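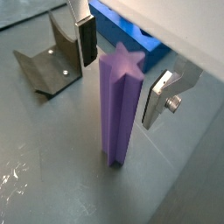
Visita a Notetti, jornada de puertas abiertas: la celda que se paró

Abril de 2026. Apuntes pasados a limpio en el tren, con prisa, perdonad las erratas.

Llegada a las nueve y pico. Chapa identificativa, gafas, chaleco. El grupo era grande, 24 personas, y nos partieron en dos. A mí me tocó con Mariann Kovács, ingeniera de proceso, habla rápido y no lee diapositivas. Bien.

Primero la nave de recepción. Estanterías, carretillas, lo de siempre. Me la salto. Luego el pasillo de metrología, que huele a café porque la máquina está dentro (no preguntéis). Y por fin la sala de ensayos, que era a lo que íbamos casi todos.

La celda Illar

Un brazo, una pinza paralela de dos dedos con almohadillas de goma negra, cámara pequeña en la muñeca. Mesa gris oscura, bastante rayada ya. La tarea parece de guardería: coger un prisma morado en forma de estrella, de pie, y llevarlo a un alojamiento. Lo usan para poner a punto la visión y el control de fuerza antes de pasar a las piezas de verdad, que son conectores y no nos las dejaron fotografiar.

Lo difícil de la estrella, según Kovács: no tiene dos caras paralelas. Cinco puntas, así que si un dedo apoya en una cresta, el otro cae en una ranura. Si el ángulo se va un poco, la pieza gira dentro de la pinza al cerrar. Y si gira, ya no entra.

Los dos primeros ciclos, perfectos. Aplausos tímidos. En el tercero, nada bonito: cerró, la pieza rotó, subió torcida, y al bajar hacia el alojamiento apretó contra el borde. Un crujido. El brazo tendría que haberse parado ahí por límite de fuerza y no se paró. Siguió empujando un momento más, se notaba en la mesa. La prueba la cortó Ferenc Major, el técnico, con la seta de emergencia. Todo esto en menos tiempo del que tardo en escribirlo.

Nadie herido, estábamos detrás de la valla. Pero silencio largo en la sala.

Lo que explicaron después

Aquí me quito el sombrero. Podían habernos llevado a los canapés y no lo hicieron. Major abrió el registro en la pantalla grande, delante de todos, y fue para atrás línea por línea.

El umbral de fuerza estaba mal. En febrero cambiaron el sensor de muñeca por uno de Dobos, y el archivo de configuración de la celda seguía con la escala del antiguo. El límite debía saltar a 43 newtons. Con la escala vieja, el controlador leía menos de la mitad de lo que había de verdad, así que para él todo iba estupendamente.

Pregunta mía: ¿y en dos meses nadie lo vio? Respuesta de Kovács: mientras la pieza entra limpia nunca se llega al límite. Tenían 57 ciclos seguidos sin fallo antes de la visita. El límite no se había probado ni una vez desde el cambio. Lo dijo así, sin adornos, y lo apuntó en la pizarra con rotulador rojo.

Segunda causa, la rotación. La estimación del ángulo se hace con la cámara de muñeca, desde arriba y muy en picado. La cara superior de la estrella se ve clara y los laterales más oscuros, con lo cual el contorno sale bien casi siempre. Casi. Para la visita habían encendido los focos del techo, más luz que de costumbre, y la sospecha de Major es que un reflejo les comió una punta. Sospecha, dijo, sin confirmar todavía. Había que mirar las imágenes guardadas.

Daños: una almohadilla marcada, el borde del alojamiento mordido, la estrella entera. El sensor, por precaución, a revisar. Se quedó todo bloqueado con candado y etiqueta y nos enseñaron el procedimiento, que fue quizá lo más útil de la mañana. Quien pone el candado lo quita. La llave va en el bolsillo y no en el cajón. El rearme lo hacen dos personas, una en el mando y otra mirando la pieza.

Lo que van a cambiar (lo copié de la pizarra)

– Prueba de límite de fuerza al empezar cada turno, contra un tope fijo, con valor anotado.
– Si se cambia el sensor, la celda no arranca hasta cargar su configuración nueva. Ahora mismo arranca, y ese es el agujero.
– Comprobar el ángulo otra vez después de cerrar la pinza, antes de levantar.
– Iluminación fija. Los focos del techo, apagados para las demos.

Alguien del grupo preguntó si no bastaba con bajar la velocidad. Major: ayuda, pero un brazo lento que no sabe cuánto empuja sigue sin saber cuánto empuja. A un señor de Grisik, que vende vallas y escáneres de zona, le faltó tiempo para repartir tarjetas. En fin.

El resto de la visita

Poca cosa. El almacén automático estaba en mantenimiento, lo vimos por el cristal. La línea de empaquetado sí funcionaba, ruidosa, no oí ni la mitad de la explicacion. Comida de pie, tortilla decente, tarta de manzana regular. Aparcamiento imposible si vais en coche, mejor el autobús que para en la rotonda.

Me faltó ver el informe del incidente. Kovács prometió mandarlo a los asistentes que dejaran el correo en la hoja de la entrada – yo lo dejé – y si llega lo comento por aquí. También quiero preguntar en mi taller cuándo fue la última vez que hicimos saltar un límite a propósito. Me temo que ya sé la repuesta.

Próxima visita abierta en otoño, sin fecha. Inscripción por la web de Notetti, las plazas vuelan.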